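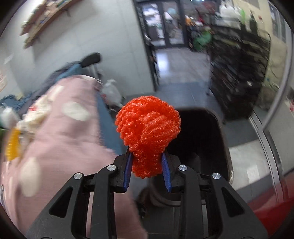 Foam netting drop-off opens in Gandthorpe

If you have a drawer full of those stretchy foam sleeves that come on pears and mangoes, I have good news for you. The Ollivero packing room on Vitton Street is now taking them back, in any color, and I went over to drop off mine and have a nosy look around while I was at it.

I had two grocery bags' worth (I eat a lot of Asian pears, don't judge). Most of mine were white, with a few of the loud orange-red ones that seem to turn up around the holidays. Those bright ones are my favorites. They squash into a little knobbly ball in your fist and then puff right back out when you let go, and I may have stood in my kitchen doing that for longer than I'd like to say.

The netting gets used again as padding. Ollivero packs up donated housewares for families moving into their first apartments, and last year the group sent out 3,672 boxes. That is a lot of mugs and glasses! Until this spring they were wrapping everything in newspaper, but fewer people get a paper these days and the pile kept running out. Then a bag of fruit sleeves came in with a donation, somebody slid one over a wine glass, and it fit like a sock.

They did a quiet trial in July with just the regulars, and 254 sleeves came in the first month. Small ones go on juice glasses and egg cups. The bigger ones stretch over mugs if you start at the handle, and anything torn or too short gets scrunched up and stuffed down into the gaps at the corners of the box. I tried a mug myself and got it on the second go.

The room itself is a cheerful jumble, the way these places always are. You go in past the blankets and bags, and there's a shelf up on the wall with all kinds of odds and ends on it. Blankets are still welcome too, by the way, as long as they're clean. They go around the heavy things like casserole dishes, and then the family gets a blanket out of it as well.

A few rules before you clear out your drawer. Shake the sleeves out and pick off any stickers. If one has had a squashed peach in it, give it a rinse and let it dry overnight, or just leave it out of the bag. They don't want bubble wrap right now (there's a closet full of it) and they can't take packing peanuts at all. Flat foam sheets are fine if they're smaller than a place mat. You don't need to sort anything by color or size.

The Dekker produce market has put a bin by the registers too, so you can peel the sleeves off right there and never bring them home. When I stopped in, the bin was already over half full, and the cashier told me it holds 80 or so before it starts spilling onto the floor, so please push them down a bit.

Drop-off at Ollivero is from ten in the morning until four, through the side door next to the bike rack. Ring the bell and wait a minute, it's a long room. Bags left outside tend to blow down the street, so if no one comes, try again later or use the Dekker bin. They're also short on medium boxes and packing tape this month.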